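Plistaline Help Desk
Ticket: Stock shown in a location after it was moved out
Opened by: Stefaniia Pylypenko, Floltemby
Assigned to: Harpreet Caron
Product area: Locations and transfers
Priority: Normal
Status: Solved

Stefaniia Pylypenko
Opened Sun 9 August

Hello,

I write about a problem with our stock by location. We are a small shop for sewing supplies (buttons, zippers, thread, elastic) and we use Plistaline with the web shop connection and two handheld scanners. We have 1,478 articles in the system and until this week the locations were correct, with the usual small mistakes which were ours.

The problem is the following. In location 111 the system shows 19 packs of the horn button from our supplier Vörös, size medium, dark brown. These packs were transferred out of 111 and into the shelf locations. The shelf locations show the right quantity. Location 111 shows also the old quantity. So the total of the article is too high by 19, and the web shop offers packs which we do not have. We have already one customer who ordered more than we can send, and I had to write her an apology.

What I did until now:

I opened the article, tab Locations, and pressed Refresh. No change.

I logged out from the browser and logged in again. No change.

I looked in the transfer list. The transfer is there, with status Completed and with a green mark. When I open it, it says From 111, To shelf, quantity 19.

I looked in the other articles of the same delivery. They are fine. Only this one is wrong, as far as I can see.

I did not make a manual correction, because I am afraid to lose the trace of what happened. Please tell me if I should make it or wait.

Best regards,
Stefaniia Pylypenko

Harpreet Caron, Support

Hi Stefaniia,

Thanks for the clear write-up, and for leaving the numbers alone. Please keep it that way for now.

A few questions so I can narrow this down:

Was the transfer made on a scanner or in the browser?
Which app version is on the scanner? (Menu, then Info, bottom line.)
Is location 111 set as a normal location or as a receiving location?
Can you send me the article history with the filter set to All movements? The default view hides system entries.

In the meantime you can stop the overselling without touching the quantity. Open the article, go to Sales channels, and set Safety stock to 19. The web shop will then subtract that from what it offers.

Harpreet

Stefaniia Pylypenko

Hello Harpreet,

Thank you for the quick answer. I have set the safety stock and the web shop shows now the correct number. This was a big help, I did not know this field.

My answers:

The transfer was made on a scanner, by my colleague Lino Zanetti. We have two scanners and he used the older one.

The version on the older scanner I could not read at first, the line was in the wrong language and very small. It is one version behind the newer scanner. The newer one says that it is up to date.

Location 111 is a receiving location. We put there what arrives and is not yet sorted. When it is empty we use it again for the next delivery.

The history is attached as a table. With All movements I see now one line more than before. It has the type Sync and no user name, and it stands directly after the transfer. It says plus 19 in location 111. I do not know what this line means, but I suppose it is our problem.

One more thing that Lino told me. During the transfer the scanner lost the wireless connection. He was in the back part of the stock room, where the signal is weak. The scanner showed a gray cloud and he continued to work, as we were told in the training that this is allowed. After nearly 20 minutes he came to the front and the cloud became green. He did not see an error message.

Best regards,
Stefaniia

Harpreet Caron, Support

That extra line is exactly it, thank you. And Lino did nothing wrong, working offline is supported.

Here is what I believe happened. The scanner saved the transfer while it was offline. Once it was back online it sent the transfer, and the server accepted it. The older app version then also sent its own stored copy of location 111, which it had from before the transfer, and the server took this as a correction. Newer app versions don't send that copy for receiving locations.

Before I ask for a fix on the data, I'd like you to try three things, in this order:

1. On the older scanner, open Menu, Storage, and look at Waiting items. Tell me the number, don't delete anything.
2. If it is zero, update the app.
3. After the update, scan the label of location 111 and tell me what the scanner shows.

Harpreet

Stefaniia Pylypenko

Hello Harpreet,

Step 1. Waiting items is zero.

Step 2. The update did not work on the first attempt. The message was "Not enough space". I asked Graziella Ruggiero, who takes care of our computers two mornings in the week, and she found that the scanner keeps old delivery photos in a folder with the name Firkell. This is the name of the program we had before Plistaline. We have saved the folder on the office computer and removed it from the scanner. After this the update was installed normally. It took longer than I expected, and the screen was black for a while between two restarts. Perhaps it can be mentioned in the instructions, a person who does not know it would switch off the device.

Step 3. I scanned the label of 111. The scanner shows the horn button, quantity 19. So it is the same as in the browser. Then I scanned with the newer scanner, and it is the same too.

I have also one question which is maybe stupid. If I make now a count on location 111 and enter zero, will the older scanner send its copy again the next time it loses the connection? I would like to understand this before I touch it.

Best regards,
Stefaniia

Harpreet Caron, Support

Not stupid at all. With the updated app it won't. The version you had before could have done it again, which is why I wanted the update first.

Good point on the black screen. I've passed it to the person who maintains the install page.

I can have the Sync line reversed on our side. It keeps your history cleaner than a count, because a count would show up as shrinkage in your November report. For a reversal I need a written confirmation from you of what is physically in the location. Please also confirm the shelf quantity has been checked by a person.

Harpreet

Stefaniia Pylypenko

Hello Harpreet,

I confirm that location 111 is empty and that the quantity in the system must be zero. I confirm also that Lino has checked the shelf locations of the horn button by hand, and I have checked them a second time after him. The shelf quantities in Plistaline are correct and should not be changed.
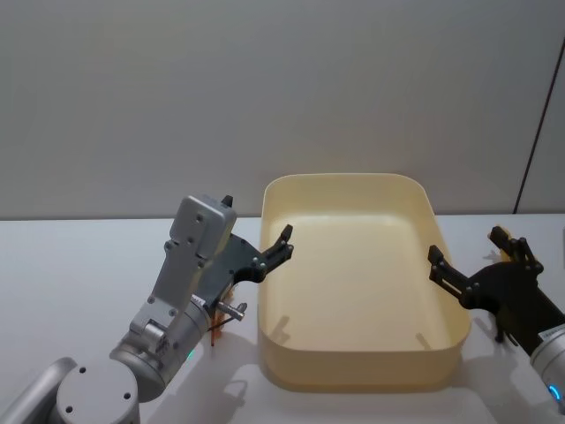 Location 111, the yellow bin, empty.

Please make the reversal only for this article. Next week we expect a new delivery from Vörös and we would like to use the location again, so it would be good to have it solved before. If it is not possible, please tell me and I will receive the goods in another location.

Best regards,
Stefaniia

Harpreet Caron, Support

Perfect, that's all I need. I've handed the request to Ottavio Grasso on the data team with your confirmation. Please don't book anything in or out of 111 until you hear from one of us. The rest of your stock can be used as normal.

Harpreet

Ottavio Grasso, Data Team

Hello, the Sync movement on the horn button has been reversed. Location 111 is at zero. I left the original line visible in the history and put a note beside it with the reason. The article total is lower by 19 and the web shop has received the new total.

I also searched your account for other Sync movements on receiving locations coming from the older scanner. There was one more, on a white zipper, but the quantity in it was the same as before, so it changed nothing. I have not touched it.

Please remove the safety stock on the horn button, otherwise the shop will offer too few.

Ottavio

Stefaniia Pylypenko

Hello Ottavio, hello Harpreet,

I have checked and it is all correct. Location 111 shows zero in the browser and on both scanners. I have set the safety stock back to empty (it was empty before, I did not write zero, I hope this is the same).

We made also a small test. Lino went with the older scanner to the back of the stock room and waited for the gray cloud. He transferred one pack of white elastic from 111 to the shelf, after we had booked it in there for the test. Then he came to the front. The cloud became green, the transfer arrived, and in the history there is no Sync line. We repeated it one time with the same result.

From my side the ticket can be closed. Graziella asks if there is a setting so that the scanners update by themselves in the night, because we had not seen that the old one was behind.

Thank you both for the patience.

Best regards,
Stefaniia

Harpreet Caron, Support

Glad to hear it, and thanks for testing. Empty and zero are treated the same in that field.

For Graziella: Settings, Devices, select the scanner, then Update automatically while charging. It has to be switched on for each device separately, and the scanner must be in its cradle and connected to the wireless network. Under Devices there is also a column for the app version, which is hidden by default. You can add it with the small gear at the top right of the list.

Setting this to Solved. If the Sync line shows up again, reply here and the ticket will reopen.

Harpreet

Status changed: Open to Solved
Linked article: Offline transfers and receiving locations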